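FOR IMMEDIATE RELEASE - October

Navadora residents ask county to put 90-day hold on Flarberg forest lease

NAVADORA - A residents group says the county is about to sign away cutting rights on Flarberg Forest for a generation, and wants a 90-day hold before anybody picks up a pen.

Friends of Flarberg delivered a petition with 434 signatures to the county clerk's counter this afternoon. All local addresses. Every page copied, copies on request.

The lease would hand timber rights on the public forest to one bidder, Olmedo Timber. Land stays in county hands on paper. Trees don't. Group says trail access, the spring, the picnic ground and the old school loop are covered by one paragraph in the draft, and that paragraph says "where practical."

"Where practical for who?" said Wojciech Górecki, spokesman for Friends of Flarberg. "My kids learned to walk on that loop. I asked the county what the words mean and got told it would be worked out later. Later is after they sign."

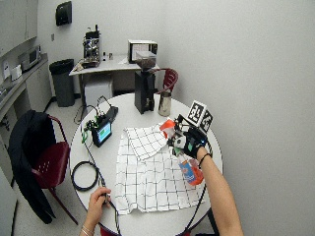
Hands at work at a round white table.

What the group wants, short version:

Hold the vote 90 days. Publish the full draft lease including the maps, which are listed as attachments but are not attached. Hold one public meeting in the evening, not at 10 a.m. when people are at work.

The county has said the lease money would go toward road repair. Friends of Flarberg isn't arguing about the roads. Roads are bad, everyone drives on them. But the draft has no floor price after year 3, and no replanting schedule that a person could check. It says replanting will follow "customary practice." Górecki has asked twice for that practice in writing. Still waiting.
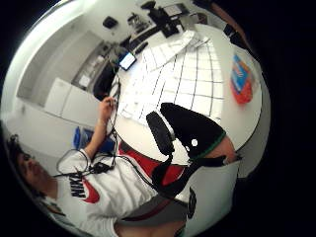 There is also the water. The creek out of Flarberg feeds the wells on the low side of Navadora, and the steep ground above it is marked for cutting in the first block. Group is asking for a no-cut strip on both banks and wants it written into the lease itself, not into a side letter. Side letters get lost.

Sonda, the newsletter put out by the group, will print the draft lease in full in the next issue along with plain-language notes. Free at the library and the feed store. If you can't get to either one, call and somebody will mail you a copy.
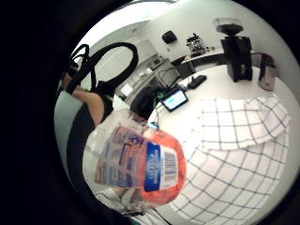 Clear package with a blue label and a barcode.

Forest walk planned before the vote. Meet at the lower gate, 9 a.m., date to be posted at the gate and in Sonda as soon as its set. Easy pace, mostly flat until the spring. Bring lunch, bring boots, dogs on a leash please. There will be a stop at the first cutting block so people can see where the line runs. Kids welcome.

"We're not against a saw," Górecki said. "I heat with wood. Half the people who signed heat with wood. We want the forest to still belong to us when the lease is up, and we want to read the thing first."

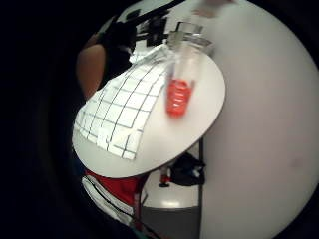 Printed grid sheet on the round table.

The group is also looking for old photos and maps of Flarberg, espcially anything showing the trails before the north road went in. Originals will be scanned and given back.

Residents who want to comment can write to the county clerk. Put "Flarberg lease" at the top and include your street address so it gets counted with the others.

About Friends of Flarberg: residents group, Navadora. No dues. Open to anyone who uses the forest.

Media contact: Wojciech Górecki, Friends of Flarberg. Available for interviews after 3 p.m. Can meet reporters at the lower gate.

END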